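Student Project Report: Writing the House Rules for a Shared Robot Arm
Altbridge robotics course, project group 3
Jouko Kinnunen, with Aurelia Zwahlen and Reto Danzer
November 27, 2018

So our group picked the topic with no soldering in it. Everyone else wanted to build a better gripper or get Fikis (our planning software) to stop choosing weird paths. We wanted to write the rules for working next to the arm, and I'll admit I thought it would take one afternoon and a pot of coffee. It took most of November. 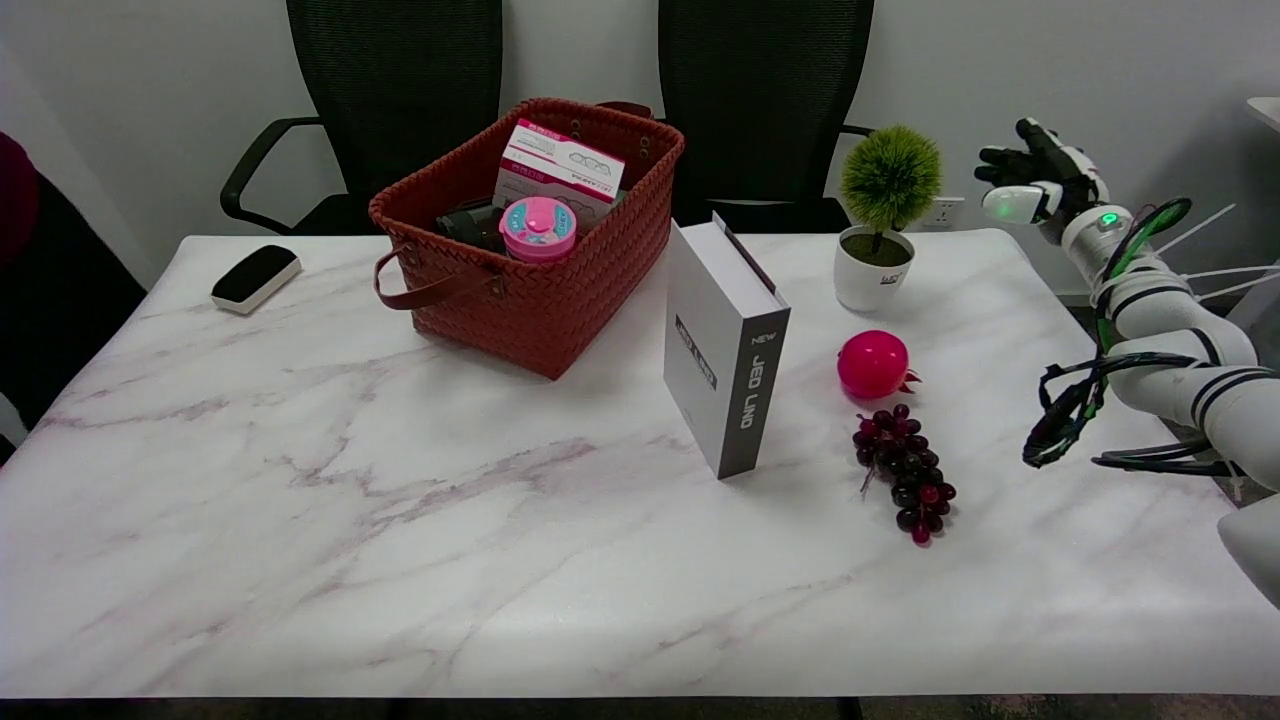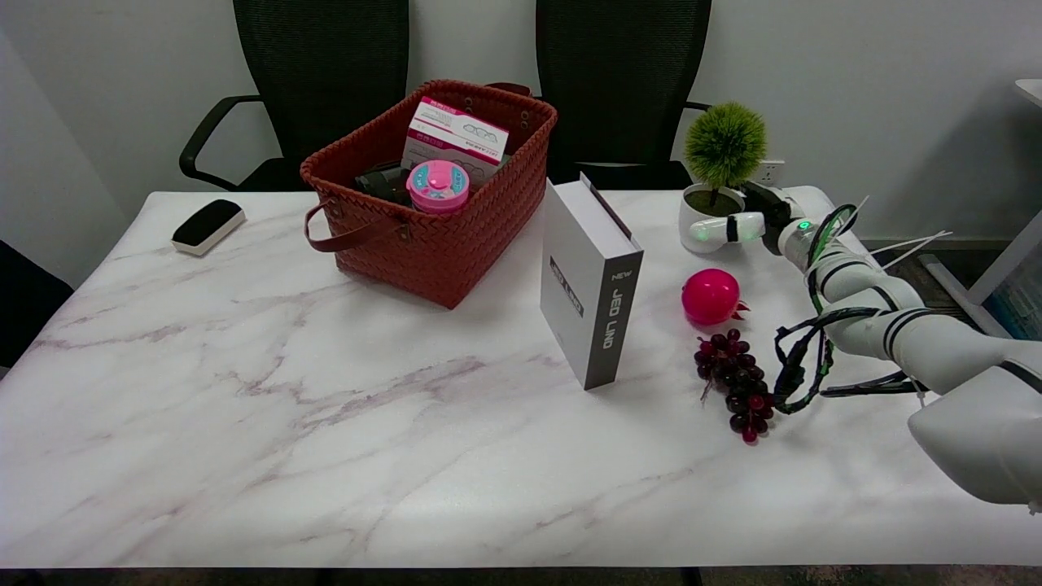

Arm and tabletop, two views of the same setup.

Our starting point was the stack of rules we inherited, which was a shared file called Jilent that had been growing for years. It had 154 entries. Some were great, some contradicted each other, and one just said "ask Benedikt" (Benedikt Haslinger is our lab supervisor, and he had no idea what it was about either). We read the whole thing out loud, one entry each, and threw out anything that two of us couldn't explain to the third. The part we fought over longest was cables. The old file said "keep cables tidy" and left it there, and tidy means something different to every person in the room! On our arm the black and green cables run along the outside and hang in loops, down toward the table by the grapes, so a rule about them has to say how far a loop may hang and who checks it. Aurelia wanted a fixed length. I wanted a test: move the arm slowly to its lowest working pose, watch the loops, and stop if one could catch on anything. We went with the test, and her fixed length survives as a note in the margin.

The second fight was about what goes on the table. I used to think you just put your objects down and got on with it, but if two groups share a setup and one of them moves a basket over by a hand's width, the other one's results stop making sense. Our rule now says you write down the layout before the first run, you name every object the same way every time, and if you swap something you start a new log page. Reto hates the log pages. He also forgot one in week two and we lost an entire session to it, so he got outvoted.

Then there's the status light. Our old habit was "green means fine," and Vinzenz Hubmann, who came over from the Gudeta group to review our draft, put a big red circle around that. What does fine mean? Fine to reach in? Fine to start a program? His point was that a light can tell you about the state of the machine and it still doesn't give you permission to put your hand near it. So the new wording is that nobody reaches into the working area until the person at the controls says "clear" out loud and the other person says it back. It felt silly for the first few days - like playing submarine - and now we do it without thinking.

We ended up with 11 rules on one page, printed and taped up at eye level. The text is just under 2000 characters, because Benedikt said he wouldn't read anything longer and we believed him. The first thing on the page is where the stop button is and who is holding it.

Stuff we didn't get done: there's no rule yet for visitors, and we never agreed on what a new person has to show before working alone. Aurelia has a draft of the second one. I'd also like the Gudeta group to try our page on their own setup and tell us which rules they skip, so we can find out if the wording is bad or the rule is.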